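Killham Bar Measuring Set, 3 pieces
Item no. 446
Sold by Vemgate

Stemmed glass, double-cone jigger and small beaker for measuring and serving mixed drinks at home or behind a small bar. The jigger has a gold-coloured finish and a silvery interior to the upper cup. It stands on its larger cone. Turn it over for the larger measure.

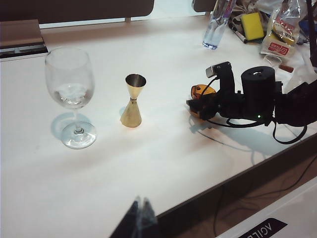 Photo: Tiina Pelkonen / Vemgate

Glass: clear, round bowl, thin stem, wide foot. Leave room above the liquid if ice is to be added.

Beaker: amber-brown, translucent, with a pouring spout and two short dark marks on the front. The marks are a guide to level only - use the jigger where the recipe gives an exact measure.
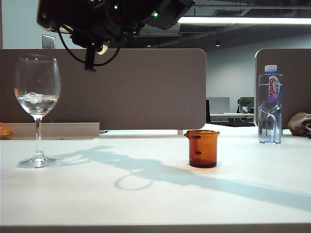 Wine glass with water and ice, amber beaker, bottled water.

Bottled water and ice not supplied.

Care
Wash the glass and beaker by hand in warm water. Wipe the jigger with a soft cloth and dry at once. Do not use scouring pads or bleach.

Delivery and returns
Dispatched in 2 working days. Breakages in transit must be reported within 5 days of delivery. The jigger is also sold singly.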